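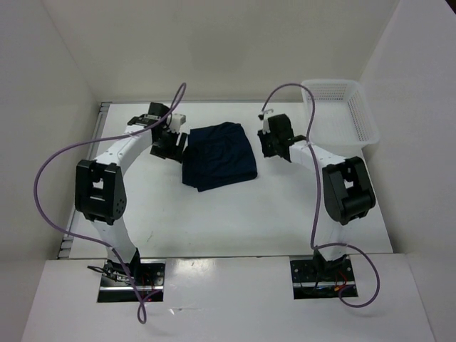

Week 9: Pit stops and the undercut

Okay, last time we got stuck on tire wear, so let's pick it up there. I promised you the Utport race and I'm sticking to it!

Quick reminder. The undercut means you stop before the car ahead, run hard on fresh tires while they're still out on old ones, and come out in front when they finally pit. It works best where old tires lose a lot of time per lap (Flidovdale is my favorite case, that surface is brutal).

At Utport the leader stayed out and the Wavthorpe car came in on lap 14. I used to think that was way too early. Then I went through the lap times again and changed my mind – the out lap was so quick that the leader was already in trouble.

Things to watch for when you do the worksheet:

Traffic. A great out lap is worth nothing if you rejoin behind a slow car.
Pit lane length. Use the figure on the track sheet, please, and don't guess.
Cold tires. Some compounds need a full lap to wake up.

Read the chapter on safety cars before next class. Bring your lap charts, and a calculator if your phone is always dead like mine.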